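Clubs should practice the dull jobs

Our robotics club spent its first season on a course built for contests: ramps, colored balls, a timer. The team did well at the Drotlow meet and placed 6th. After that the robot could do nothing anyone needed.

In January we switched to store chores. Students now hold the grippers themselves and record each task by hand before any robot tries it. The target is 40 runs per task, and the club's log stands at 3520 runs.
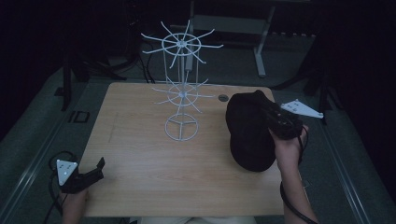 A black cap held in the right gripper, next to the white wire rack.

Some parents have asked if this is still robotics. I think it is the larger part of it. A student who has tried to put a cap on a thin hook with two stiff jaws learns why the job is hard for a machine. A student who only tunes wheel speed does not.

The contest format also rewards one good run. A store chore has to work 20 times in a row, and our students argue over grip and angle until it does.

Winex still offers the course kit at a discount, and the school wants to renew. I would put that money into cables, racks and more table time.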